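Simbridge Housing Association > Residents > Home Care Advice > Small Electronics and Cables

Repairs Rents Home Care Contact

Looking after earphones and charging leads

This sheet forms part of the home care series issued to residents of Simbridge. It concerns earphones, their cases and the leads used to charge them. Small items of this kind are often replaced when a careful clean would have been enough.

Before cleaning

Disconnect the item from any charger and switch off the device to which it is normally paired. Work on a clear surface in good light, with a shallow dish to hand for loose ear tips. Do not work over a sink.

Residents will need a soft, dry toothbrush kept for the purpose, a lint-free cloth, cotton buds and a small quantity of isopropyl alcohol. Household bleach, glass cleaner and washing-up liquid should not be applied to the body of an earphone.

Cleaning

Silicone ear tips should be pulled off gently and washed in warm water with a drop of mild soap. Rinse them and leave them on a towel until completely dry. Foam tips should be wiped only, as soaking causes them to lose their shape.

Hold each earphone with the mesh facing downwards and brush lightly, so that loosened wax falls away from the opening. Pins and needles must not be used on the mesh. The outer casing may be wiped with a cloth barely dampened with alcohol.

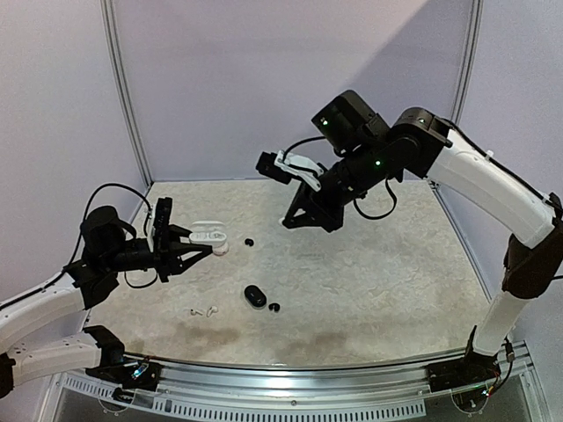
Charging cases collect pocket lint in the corners and around the contacts. A dry cotton bud will remove most of it. Where the contacts are dull, a second bud with a trace of alcohol may be used, and the case should then be left open for 17 minutes before it is closed or charged.

Leads

Wind leads in loose loops and fasten them with a fabric tie. Tight winding around a plug or a hand-held device strains the wire at the point where it enters the connector. A lead with split insulation should be withdrawn from use; tape is not an acceptable repair on anything connected to the mains.

Storage

Keep earphones away from radiators, windowsills and bathroom shelves. Items that are out of regular use should be stored partly charged and checked every 2 months.

Disposal

Earphones and cases containing batteries must not be placed in household bins or in the mixed recycling. A collection box is provided in the entrance hall of Bozkurt House. Larger electrical items may be taken to the Urnano Road depot by arrangement.

Enquiries about this sheet should be addressed to Umut Kaplan, Resident Services, extension 414. Please quote sheet 18.

Contact us | © Simbridge Housing Association | Back to top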